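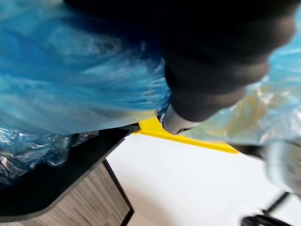 I have wanted to get inside the Ellery packing works ever since I moved to this side of town, so when the open day came round in July I was at the gate before nine with a flask and a very patient sister-in-law. The place wraps and packs furniture for three local makers, Jedesov being the biggest, and you walk past the long brick wall for years without the faintest idea what goes on behind it.

We were put in the second group and taken round by Noman Zaidi, who runs the wrapping floor and clearly loves it. He started us at the goods-in doors, where the chairs and cabinets arrive on flat trolleys, and then went straight to the plastic, which was what I had come for!

I had no idea there was so much to know about it. The blue sheeting is for anything with a finished top, and the clear stuff goes on legs and undersides. Both come on rolls so heavy that they have their own little crane (my sister-in-law's favourite thing of the whole day, she wants one for the shopping). The blue is lovely when the light gets through it -- nearly white where there is one layer, and then a proper deep swimming-pool colour where it doubles over. Noman pulled a length out across a table for us and the noise was terrific, like somebody shaking out a tent.

Then we got to have a go. You lay the sheet over, smooth it from the middle, fold the corners as you would on a bed and tuck the spare underneath. It sounds easy. Mine slid off twice, and the third time I managed to wrap my own sleeve in with a bedside cabinet. A boy of about ten in our group did a perfect one first time and was given a round of applause, quite right too.

After that came the box room, where more than 2,000 flat cartons are stacked on racks up to the roof, sorted by size. They get through 1,000 in a normal week and far more before Christmas. The tape machines are by Grotov, painted green, and older than I am. I could have watched them until closing time.

The old offices upstairs have been turned into a small display about the works. There are order books you can leaf through, a wall of labels going back to the Nedex days when they packed radios, and a photograph of the outing to the coast with everybody in hats. Do go up, as plenty of people in our group missed the stairs altogether.

Tea was in the yard, 20 pence a cup, with very good cheese scones -- get there before three, they had nearly gone. Parking is in the field behind the loading bay and you will want sensible shoes, as the floors are hard and the tour takes a good hour and a half. Noman said they hope to open the paint shop next summer as well. I have already put my name down.

Last updated: July
14 comments | 20 shares
Contact | Copyright | Back to top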